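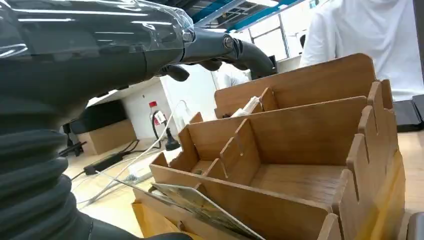 The gripper and the desk organizer, with a card leaning in the front compartment.

How to find out whether a robot arm can tidy your desk

Posted 01/07/2026

Every few weeks someone forwards me a video of a robot folding a shirt and asks when they can stop doing their own chores. My answer is to hand them a slotted wooden organizer and a stack of mail. Tidying a desk sounds like the dullest job a machine could be given. It makes a very good test, and you can run it in an afternoon if you have access to an arm, a gripper and somebody patient.

What follows is the routine we use at Plesdale. It will not tell you whether the robots are coming. It will tell you whether yours can put away a postcard.

What you need

An arm with a gripper and a camera near the wrist. An organizer with compartments of different depths. Things to file: a glossy card, a folder or envelope, a pen, a tissue. A notebook, because you will not remember the failures correctly.

Step 1. Leave the desk alone

Resist the urge to clean up first. A bare table with one block on it will give you lovely numbers and teach you nothing. Real desks have cables across them, power adapters, a water bottle and other people standing nearby in white shirts. If the arm can only work on a desk that is already tidy, you have your result and can go home early.

Do move anything that would be expensive to knock over. Check that no cable is looped where the arm will swing, and keep the stop button within reach of someone who is awake.

Step 2. Start with the card

Lay it flat on the table and ask the arm to stand it in the front compartment. Picking it up is the hard part. You and I slide a card to the edge of the desk or get a fingernail under it. A gripper has no fingernails and tends to press down on the middle of the card with great confidence.

If it fails 2 times in a row, start with the card leaning against something and try again. Write down that you did this. Nevzat Sönmez, who keeps our log, calls it "the helping hand column" and it is always the fullest one on the page.

Glossy surfaces deserve their own trials. Reflections move as the wrist camera moves, and the software may decide the card has moved too.

Step 3. Go for the slots

Now try the narrow sections between the dividers. A person feels a card catch on the wood and gives it a wiggle. Many arms just keep pushing. Set a low force limit before you begin, unless you enjoy gluing organizers.

Try each slot from more than one starting position. Our first setup, Macedo, was excellent at one slot and treated the one beside it as a rumor.

Step 4. Take something out

Everybody tests putting things in. Put a crumpled tissue in the rear compartment, down behind the middle panel, and ask for it back. The fingers have to fit between two walls, close on something soft and come up without lifting the furniture. Expect to spend the rest of the day here.

Step 5. Score it like a grump

Count a success only if the item ended up in the right place, undamaged, with no human touching anything. "Nearly" goes down as a failure. Over one long November we logged 837 attempts across all the items, and the card took up far more of them than it deserved.

Time it as well. Our best clean run at the whole desk took about 14 minutes. I can do it in less than one, complaining throughout.

So can they do it yet?

Bits of it. Ours will stand a card in a wide compartment most of the time, provided the card is propped up and the light behaves. The slots depend on the day. The tissue is still mine.

If you run this with a different organizer, keep the compartment sizes in your notes. We swapped ours once without measuring the old one and had to start the log over.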